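Manuais > Cozinha > Grullilach 22 > Separação e recolha de resíduos

4. Preparar o balde de resíduos indiferenciados

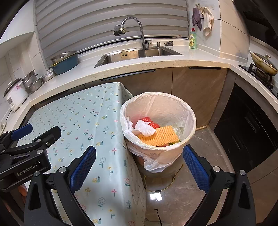

O kit Grullilach 22 divide os resíduos da cozinha em três recipientes: orgânicos, embalagens e indiferenciados. Esta secção trata do terceiro. Se ainda não montou o suporte sob o lava-loiça, volte à secção 3 antes de continuar.

4.1 Colocação do saco

1. Lave o balde com água morna e detergente neutro e seque-o com um pano.
2. Abra o saco por completo e sacuda-o uma vez para entrar ar.
3. Introduza o saco no balde e dobre a borda para fora, a toda a volta.
4. Pressione o fundo do saco com a mão fechada até assentar.
5. Encaixe o aro de retenção, se o seu modelo o incluir (ref. 2365-A).

Nota: os sacos Nowicki de tamanho médio servem em todos os baldes do kit. Com sacos maiores, dê um nó lateral na borda para ajustar a folga.

4.2 O que vai para este balde

— Papel de cozinha com gordura ou produtos de limpeza
— Esponjas e panos gastos
— Loiça partida, bem embrulhada em jornal
— Pó e resíduos de varrer

Restos de legumes, cascas e borras de café vão para o balde de orgânicos. Os sacos de plástico limpos vão para as embalagens, salvo indicação contrária do seu município.

ATENÇÃO: não deite pilhas, lâmpadas, óleo alimentar ou medicamentos em nenhum dos três baldes. Entregue-os num ponto de recolha próprio.

4.3 Substituição do saco

1. Retire o aro.
2. Levante as bordas do saco e junte-as ao centro — não comprima o conteúdo com as mãos.
3. Ate com nó duplo.
4. Verifique se há líquido no fundo do balde. Se houver, limpe antes de pôr o saco novo.

Troque o saco quando o conteúdo chegar a 9 cm da borda. Nos meses quentes, troque-o mais cedo, mesmo que não esteja cheio.

CUIDADO: o suporte deslizante aguenta um máximo de 22 kg com os três baldes cheios. Acima deste peso, as calhas podem sair do encaixe.

Para encomendar aros ou tampas, contacte a assistência Gukport e indique a referência da peça. A limpeza das calhas está descrita na página 47.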